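Kitchen Organization for Small Households
Handout 3: The Countertop as a Working Surface

Reading before class: the chapter on work zones in the course packet. Bring your counter sketch from the last session, since we will mark it up.

Where we left off

Last time we looked at storage that is closed: cabinets, drawers, the pantry shelf. A closed cabinet can be badly arranged and still look fine from across the room. The counter works differently. Everything on it is visible, and everything on it takes space from the next job. In this handout we treat the counter as a place where work gets done and ask what has earned the right to stay out.

Terms used in this unit

Standing item: something that lives on the counter all the time, such as a toaster oven or a mug tree.

Visiting item: something that comes out for one task and goes back, such as a cutting board or a serving plate.

Holding item: a basket, tray or bowl whose job is to keep loose things together. A holding item can be standing or visiting, depending on what is in it.

Clear zone: the part of the counter that is kept free between jobs. For this course the minimum is a space 19 inches wide. Measure yours at the front edge, where you would put the board down.

Standing items

Start with the heaviest appliance. In most small kitchens this is a toaster oven or a microwave. Put it toward one end so that the rest of the surface stays in one piece. Check three things before you settle on the spot: the door must open fully, the controls must be within reach without leaning over anything hot, and there must be clearance on the sides and above as given in the appliance manual. Do not store paper towels, bags or dishcloths on top of a toaster oven. Read any warning label on the outside of the appliance and leave it where it is.

A small cabinet or drawer unit can share the same end of the counter. Use its drawer for things that go with the appliance, such as oven mitts, a timer or the small tongs. If the drawer fills up with batteries and rubber bands, it has stopped being kitchen storage and should be emptied and started again.

Mugs take up more cabinet space than people expect, as the handles keep them from sitting close together. A mug tree moves them up off the shelf and uses height in place of width. Hang mugs by the handle and turn the tree so the ones in daily use face out. Two mugs on a tree is plenty for one person. Keep the base against the back of the counter, where a sleeve will not catch it.

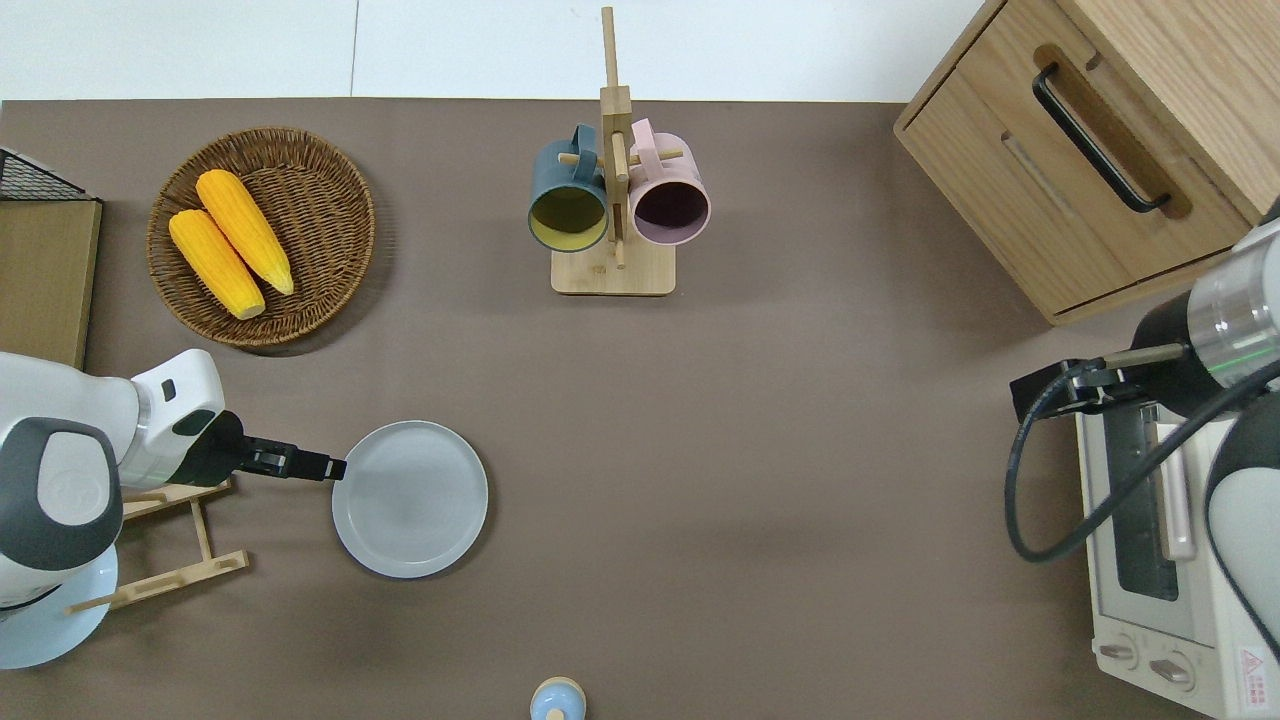

The dish rack is the standing item students argue about most. If you wash by hand every day, it belongs on the counter. If you wash by hand twice a week, it can be a visiting item and spend the rest of the time under the sink. A wooden rack with slats should be wiped down and allowed to dry out between uses. Plates go in the slats, and a plate left flat on the counter after washing should be dried and put away with the others before the next job starts.

Holding items

Baskets are useful for produce that does not need the refrigerator. Wicker lets air through and is easy to lift out of the way with everything still in it. Line it with a cloth if the produce is dirty. Corn on the cob fits well in a round basket if you lay the cobs side by side, but husked corn should be cooked soon or refrigerated in a covered container. Do not use the basket as long-term storage for it.

Wire mesh racks are for cooling and draining. They are light, they slide, and they tend to get leaned on whatever is nearby. Store yours upright in a cabinet with the baking sheets. Boards are stored the same way, on edge, with a gap for air.

Exercise (to be done at home)

Take everything off one section of your counter. Wipe it down. Sort what you removed into standing, visiting and holding items. Put the standing items back first, heaviest at the end. Measure the clear zone that is left. If it is under the minimum, change one standing item to a visiting item and measure again.

Use the kitchen this way for some 3 days. Write down each time you had to move an object to begin a task, along with what it was and where you moved it. Half a page is enough.

For next session

Bring your notes and a new sketch drawn to the same scale as the first. We will cover the sink area and the cabinet below it.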